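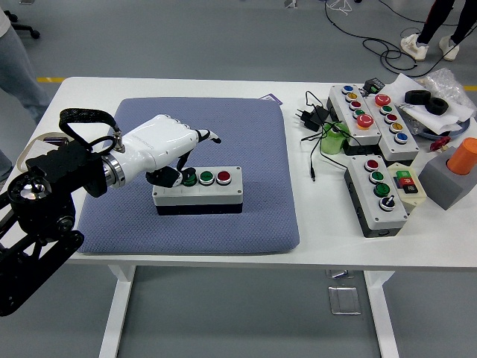
*Push-button boxes on the bench: three-button box on the cushion, the rest to the right.*

# Control box check, Velano workshop

Date: 2025-06-23
Bench: white table, main room
Covers: all hand-held and bench push-button boxes, plus leads and storage
Next full check: September

Marks used: **OK**, **Fix** (can stay in use, put right before September), **Out** (tag it and take it off the bench).

I do love this check! An hour or so with a screwdriver and a soft cloth, and you come away knowing every button in the place. Please read last time's comments before you start, as a few of them carry over.

## 1. Bench and surroundings

- [x] Table clean, no swarf or offcuts — **OK**
- [x] Floor clear for a full step back on the working side — **OK**
- [x] Padded cushion flat, no splits at the corners — **OK**
- [ ] Bench lamp — **Fix**

Comment: the blue-gray cushion is a lovely thing to work on. The boxes don't skate about when you lean on a stiff button, and the table top is spared the scratches. Please keep it for testing and don't put mugs on it. The lamp flickers when the kettle goes on next door, so I've asked for it to be moved to the other circuit.

## 2. Three-button box (dark green, bright green, red)

- [x] Housing sits square on the base — **OK**
- [x] Both greens press and return without sticking — **OK**
- [x] Red presses and returns — **OK**
- [x] Cover screws tight — **OK**
- [ ] Labels — **Fix**

Comment: very pleased with this one. Crisp click on all three buttons, and the red has a slightly heavier feel that you can pick out with your eyes shut. The two greens are different shades but people still mix them up over the phone, so can we agree on "dark" and "bright" and print labels to match? I have the Haseo label maker until the end of the week.

## 3. Five-button boxes with mushroom head (two)

Check each box separately, and start from the mushroom head so you don't lose your place.

- [x] Mushroom head stops the circuit, first box — **OK**
- [x] Mushroom head stops the circuit, second box — **OK**
- [x] Blue, yellow, red and green press and return, first box — **OK**
- [x] Blue, yellow, red and green press and return, second box — **OK**
- [x] Contacts below 2 ohms when closed, both boxes — **OK**
- [ ] Colour order matches the wiring sheet — **Fix**

Comment: brilliant result on the contacts, much better than I expected at their age. The wiring sheet is another matter. On the second box, reading away from the mushroom head, the order is green, red, yellow, blue. On the first it is green, red, yellow, blue as well, but the sheet has yellow and red the other way about for both. The boxes agree with each other and the sheet is wrong, so I've crossed it through in pencil and will redraw it.

Big red heads are such a good design — you can find one with the side of your fist. Do keep them clear of coats and bags all the same.

## 4. Box with rotary selector

- [x] Red button and both greens press and return — **OK**
- [x] Selector turns cleanly between positions — **OK**
- [x] Selector knob tight on its shaft — **OK** (nipped up during check)
- [ ] Position marks readable — **Fix**

Comment: the knob had a little play in it and took a quarter turn on the grub screw. Feels like new! The position marks are nearly rubbed away in the middle, and I'd like them redone in paint pen, as stickers won't last there.

## 5. Leads and glands

- [x] Outer sheath sound along full length — **OK**
- [x] Glands grip the lead, gentle tug only — **OK**
- [ ] Spare lead, 8 metre — **Out**

Comment: the spare has a nick in it close to the plug. Tagged and put on the Ozoliņš shelf for shortening. It'll make a perfectly good bench lead once the bad end is off.

## 6. Paperwork

- [x] Prornico test sheet filled in, sheet 167
- [x] Old wiring sheet marked up
- [ ] New wiring sheet drawn and pinned up
- [ ] Labels ordered or printed

Overall: **pass, with fixes**. A really healthy set of boxes. Thank you to everyone who has been wiping them down after use, it shows in the springs. Anything that starts to stick before September, write it on the back of the test sheet with the box and the button colour.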